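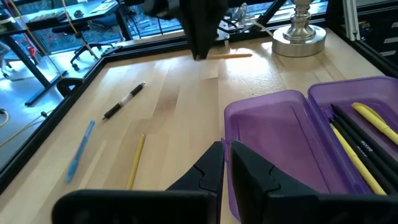
Annick Tremblay在审阅上一期报告后来函指出,工作单元的停机时间仍然偏长,报告只写明了停机总时数,没有说明每次停机因何而起、由谁处理、处理后是否复查。她要求本期把设备状态单列成章,并对左臂腕部反复报警一事给出明确结论。

本期报告据此调整了结构。以下各节依次说明Drornmont实验室双臂工作单元的机械装调、腕部线缆与夹爪维护、相机标定、故障处理记录、经费执行情况及下一阶段安排。任务数据的采集进度不在本期范围之内,将随年度报告一并提交。

一、工作单元现状

工作单元由两台机械臂、一张木制台面和一圈黑色铝型材框架组成。两臂的基座固定在框架上,夹爪为两指平行开合式,腕部各装有一台小型相机,另有固定相机从台面一侧取景。现行任务为文具整理,即由两臂配合,将铅笔、签字笔、荧光笔等放入对开式塑料笔盒。该任务对设备的要求主要集中在三处:两臂基座的相对位置须长期保持不变,夹爪指尖须能夹起细杆状物品,腕部相机的视野内须始终能看到两指指尖。

控制软件沿用Garkitz控制器的出厂版本,本期未作升级。升级说明中涉及关节限位参数的改动,项目组认为应在左臂问题彻底解决之后再行评估,以免两项变更相互干扰,难以判断原因。

二、框架与基座的重新校正

上一期末的复查发现,左臂基座与框架之间存在可感知的松动。拆检后确认,松动来自基座底板下方的T型螺母。该批螺母的弹片偏软,装入型材槽后未能完全转正,初装时扭矩读数正常,运行一段时间后便逐渐退松。右臂基座使用的是另一批螺母,未见同类现象。

项目组更换了左臂基座的全部T型螺母,并对框架四角的连接件逐一复拧。复拧采用对角顺序,分两轮进行:第一轮拧至规定扭矩的一半,静置后再拧至全值,随后在螺栓头与底板之间画标记线。标记线错位即视为松动,操作人员在每日开机前目视检查一次,发现错位不得自行补拧,须登记后由设备负责人处理。

台面与框架之间的相对位置也作了固定。木制台面随室内湿度略有胀缩,此前以硬限位块顶死,框架受力后会把偏差传到基座上。现改为一侧定位、另一侧留出间隙并垫软垫的方式。改动后基座间距的复测结果在允许偏差以内,详细读数见设备台账。

紫色台面铺层的试铺同期完成。铺垫的目的在于减轻指尖触底时的冲击,并为视觉算法提供颜色均匀的背景。试铺中遇到的主要问题是垫面起皱,以及顶部灯光在垫面上形成反光。前者影响固定相机对台面高度的判断,后者影响对浅色物品的识别。现阶段台面垫仅用于标定和空载测试,采集任务仍在木制台面上进行。
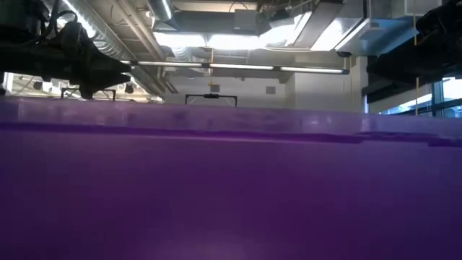
三、腕部线缆与夹爪维护

左臂腕部报警是上一期遗留的首要问题。报警代码指向末端电机通信中断,但更换电机后报警仍然出现。项目组随后让左臂空载往复运行,同时在不同位置轻压线缆,最终把故障定位在前臂至腕部之间的一段通信线。该段线缆原先用扎带固定在连杆棱边上,腕部转至极限角度时,线缆在扎带处受到弯折,芯线已有部分断裂,外皮则完好无损,因此历次外观检查均未发现。

处理办法如下:通信线整段更换,扎带改为带衬垫的线夹;腕部留出的线环加长,使极限角度下仍有余量;电源线与通信线分开走线,在肩关节以下再行合并。右臂虽未报警,也按同一方法改装。线环加长之后,线缆垂在臂侧,个别姿态下可能触及台面物品,操作规程中已增加一条,要求编排动作时避开该区域。

夹爪方面的工作以指尖校平为主。两指闭合时如有上下错位,夹取铅笔一类的细杆物品便会使其偏转,放入笔盒时容易搭在盒沿上。校平步骤已写入维护规程:

1. 断开末端负载,将夹爪移至维护姿态,锁定其余关节。
2. 以低速闭合两指,用塞尺检查指尖前端与根部的间隙。
3. 间隙不一致时,松开指座螺钉,垫入薄片后重新紧固,不得敲击手指。
4. 清洁指面,重新设定开合零点,并将数值记入台账。
5. 以铅笔、签字笔和剪刀各试夹数次,观察夹持后是否偏转。

维护间隔原定为每月一次,与实际使用强度脱节。自6月起改按夹爪开合次数计算,每满2,000次校平一次,开合次数由控制器自动累计,操作界面在到期前给出提示。 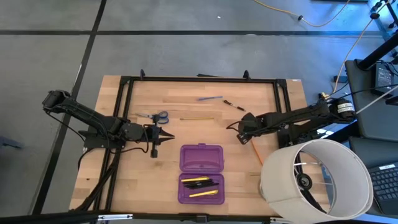 这一改动对排班有一定影响。校平须停用单臂,而现行任务要求两臂配合,一侧停用等于整个单元停用。项目组曾考虑两臂错开维护,经比较后认定同日维护更为稳妥,两侧手指的磨损情况可以在同样条件下对照,停机也集中在一个时段之内。维护安排在上午开机前,由两名操作人员共同完成,一人操作,一人核对并签字。

指面材料的选择尚未定论。现用手指为黑色硬质件,耐磨性令人满意,但夹持光滑笔杆时摩擦力不足。试贴的防滑薄膜提高了夹持稳定性,边缘却容易卷起,卷边会带动已放好的物品。Josefina Gallardo建议在手指内侧开浅槽后再行贴膜,使膜边低于指面。样件已经委托加工,结果留待下一期报告。

四、相机标定与现场光照

腕部相机在更换线缆时曾经拆下,重新安装后须重做手眼标定。标定沿用原有流程,但增加了一项复核:标定完成后,令夹爪从数个方向接近台面上的同一标志点,比较各次到位的偏差。右臂一次通过。左臂首次复核未通过,检查发现相机支架的一颗螺钉未完全落座,紧固后重做标定,复核通过。

光照是现场条件中较难控制的一项。工作单元所在房间采光面较大,日光照到台面远端时形成明显反光,浅色笔杆在该区域难以分辨。透明及半透明的塑料笔盒同样受到影响,盒底反光有时会被误判为物品。项目组调整了相机曝光上限,并将开机检查中的参考图像改为按时段分别保存,供操作人员比对。加装遮光帘的申请已提交实验室管理方,尚待答复。

腕部相机成像偶有拖影,多出现在手臂快速移动的过程中。现有处理方式是在取图前插入短暂停顿。停顿延长了单次动作的时间,项目组认为在现阶段可以接受。
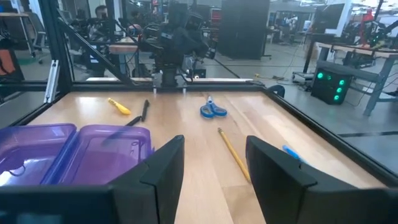

五、故障登记与停机统计

按照来函要求,本期起每次停机均单独登记,登记内容包括停机时刻、现象、处理人、处理措施和复查结果。报告期内工作单元累计运行849小时。停机原因以左臂通信中断为首,其次为相机掉线和夹爪零点漂移。线缆更换之后,左臂未再出现通信报警。项目组据此认定上一期遗留问题的直接原因已经查明,但改装后的线缆尚未经历完整的维护周期,现阶段不宜结案,仍列为观察项目。

相机掉线与接口松脱有关,已改用带锁紧螺钉的接头。夹爪零点漂移的成因仍在排查。现有记录显示,漂移多在长时间连续运行之后出现,重新归零即可恢复,是否与电机温升有关,需要加装测温点后方能判断。

另有一次急停由操作人员主动触发。当时线缆挂住了台面上的物品,操作人员按规程停机,设备与人员均未受损。该事件发生在线夹改装之前,登记表已补录。

六、经费执行

本期设备维护类支出主要用于通信线、线夹、T型螺母和备用手指的采购,均在Prallamov核定的预算科目之内。计划外支出一笔,为末端电机更换费用,计548欧元。如前文所述,该电机事后证明并无故障,现已测试合格并转作备件入库。项目组承认当时的判断依据不够充分,今后凡涉及更换电机的维修,须先完成线缆通断检测并附检测记录,方可提交采购申请。

备件方面,现有库存能够满足左右两臂各一次腕部线缆更换。手指备件到货较慢,供货方未能给出确切日期,项目组已向另一家加工单位询价。

七、下一阶段安排

下一阶段的工作仍以设备稳定为先。左臂通信线继续观察至一个完整维护周期结束;两侧夹爪末端加装测温点,查明零点漂移的原因;开槽手指样件到货后先装于右臂试用。台面垫的固定方式将改为四边压条,待褶皱消除后再作光照对比测试。控制器软件是否升级,视左臂观察结果另行报批。

请Prallamov就以下2项予以批复:一是同意将末端电机费用由其他设备科目调剂列支;二是同意维护间隔改按开合次数计算,并相应修改项目任务书附件中的设备维护条款。修订后的条款文本、故障登记表和维护台账复印件随本报告一并报送。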